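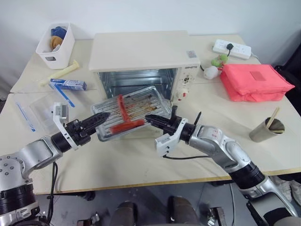 Wed 17 July

Cell 2, tray pull. Right gripper was closing late again, so the tray went crooked on the way out of the oven. Swapped the jaw screws on both grippers for the Unetti ones and tightened them cold. No change on the right side.

Checked the cable next. The thin one from the right wrist lies on the table and had been rubbing on the joint below. Moved the tie back one link and left more slack. Late close is gone on the bench, will see after a full run.

Zeroed both arms. Left was fine. Right was off by 8 counts at the base joint, same as in May, so Safta may be right about the mounting bolts. Not touched yet. Walid has the long hex key.

Left wrist camera: wiped the lens, checked the bracket for play, none. Calibration file 563 is loaded. Don't use the older one, it has the wrong jaw length.

Grip force stays at the Skular default. Higher than that and the rim of the tray starts to bend.

Cycle counter reset at 1000. Log is under Lavargate, right arm folder.

To do: base bolts, spare jaw pads, wash the tray, ask Neagu about a shorter wrist cable.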